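Werkstattbuch, 29.08.2022
Tornurgate, Tisch am Fenster

So, endlich wieder ein Eintrag, Intan hat sich schon beschwert, dass seit dem letzten Netzteiltausch nur noch Zettel im Buch kleben. Zu Recht! Ich schreibe also diesmal alles ordentlich auf, auch die Umwege, damit der Nächste nicht wieder bei null anfängt.

Auf dem Lattentisch liegt der Dell-Tower aus der Lieferung von Prernton, Inventar 728. Hineingekommen ist er mit dem Vermerk »startet nicht, piept«. Mehr stand nicht auf dem Begleitzettel, und das Piepmuster hatte sich natürlich keiner notiert. Bei mir: Lüfter läuft an, Pause, Piepen, wieder Pause, wieder Piepen. Bildschirm schwarz. Ich hatte sofort den Speicher in Verdacht, wollte aber den Prozessorsockel nicht auslassen, wenn der Deckel sowieso schon ab ist.

Gehäuse auf die Seite gelegt, Innenleben nach oben. Das ist bei dieser Bauart wirklich angenehm, man kommt an fast alles von oben heran, und die Teile zum Entriegeln sind blau: die Klammern an den Erweiterungssteckplätzen, die Lasche am Netzteil, der Griff an der Festplatte. Wer den Kasten noch nie offen hatte, hält sich einfach an die blauen Teile und macht erst mal wenig kaputt. Ich habe an meinem ersten so einem Rechner trotzdem mit dem Schraubendreher an einer Klammer gehebelt, weil ich dachte, die klemmt (die klemmte nicht, ich hatte in die falsche Richtung gedrückt).
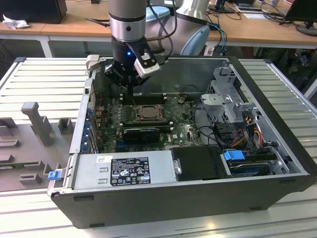 Zum Sockel: Kontakte mit der Lupe und schrägem Licht abgesucht, Reihe für Reihe. Das dauert, und nach einer Weile sieht man überall verbogene Beinchen, auch wo keine sind. Mein Trick ist, die Lampe zu bewegen und den Kopf stillzuhalten. Wenn ein Kontakt aus der Reihe tanzt, blitzt er an einer anderen Stelle auf als seine Nachbarn. Gefunden habe ich nichts, alles gleichmäßig. Den Halterahmen habe ich mehrmals auf- und zugeklappt, der läuft sauber und hakt nicht.

Wärmeleitpaste war alt und bröselig, besonders am Rand. Ich habe sie mit Isopropanol und fusselfreien Tüchern heruntergeholt. Bitte keine Papiertaschentücher dafür nehmen, die lassen Fasern da, und dann sucht man die mit der Pinzette wieder zusammen. Die Tücher von Plosalar sind übrigens fast alle, da müsste im September nachbestellt werden. 100 Stück reichen wieder eine ganze Weile.

Dann der Speicher. Riegel heraus, Kontakte angeschaut, an einem war ein matter Streifen. Mit dem weichen Radierer darübergegangen, Krümel weggepinselt, nachgewischt. Steckplätze mit dem Blasebalg ausgeblasen, ohne Druckluft aus der Dose, die ist mir so dicht am Sockel zu nass, wenn man sie aus Versehen schräg hält. Danach habe ich nur einen einzigen Riegel gesteckt und mich so durch die Plätze gearbeitet. Vor jedem Umstecken Netzkabel raus, Einschaltknopf ein paar Sekunden gedrückt halten, dann erst anfassen. Klingt umständlich, geht nach dem dritten Mal aber von allein.

Ergebnis: Ein Riegel piept in jedem Steckplatz, die anderen laufen überall. Der schlechte liegt mit rotem Klebepunkt in der Kiste »Kwok«, bitte nicht wieder in die Ersatzteile mischen! Das hatten wir im Frühjahr, und ich habe einen ganzen Nachmittag einen Fehler gesucht, den ich mir selber eingebaut hatte.

Was mich noch gestört hat, war das Kabelbündel am Laufwerkskäfig. Gelb, Orange, Rot, Schwarz, alles kommt dort unten heraus, und der Strang drückt gern nach oben, sobald man an der Festplatte zieht. Ich lege ihn inzwischen vor dem Schließen mit zwei Fingern flach und schaue noch einmal von der Seite, ob nichts übersteht. Ein Kabelbinder wäre hübscher – aber dann kommt beim nächsten Mal wieder jemand mit dem Seitenschneider, und davor habe ich mehr Angst als vor einem unordentlichen Strang.

Grafikkarte habe ich dringelassen. Sie sitzt gerade und fest, die Kontakte wollte ich nicht ohne Not anfassen. Ebenso das Netzteil: Spannungen am Stecker gemessen, alles im Rahmen, also bleibt es, wo es ist. Intan meinte, man könnte es trotzdem gleich mit ausblasen. Stimmt schon, aber dann staubt es mir über das offene Board, und das mache ich lieber einmal getrennt draußen im Hof.

Prozessor wieder einsetzen: Dreieck auf Dreieck, senkrecht absetzen, nicht schieben. Der Hebel geht am Ende recht schwer, das erschreckt einen jedes Mal ein bisschen, ist bei dieser Sockelart aber normal. Erst wenn er unter der Nase sitzt, kommt neue Paste drauf. Für den Speicher habe ich mir angewöhnt, auf beiden Seiten gleichmäßig zu drücken und auf das Klicken zu warten. 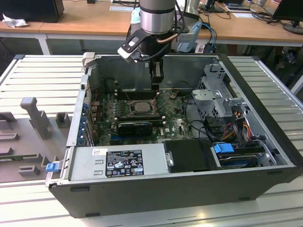
Frage von Intan, mit Bleistift an den Rand geschrieben: Woran merke ich, dass ein Speicherriegel richtig eingerastet ist, wenn ich das Klicken nicht höre?

Am besten an der Verriegelung: Sie muss ganz in der Kerbe am Riegel sitzen, und die Oberkante des Riegels muss über die ganze Länge parallel zum Steckplatz verlaufen. Steht eine Seite höher, noch mal ganz heraus und neu ansetzen, nicht nachdrücken.

Offen für morgen: Speichertest über 5 Durchläufe, danach Uhrzeit im BIOS stellen und die Knopfzelle messen. Karton 26 für den Rückversand an Prernton steht schon unter der Werkbank, die Polsterecken fehlen noch.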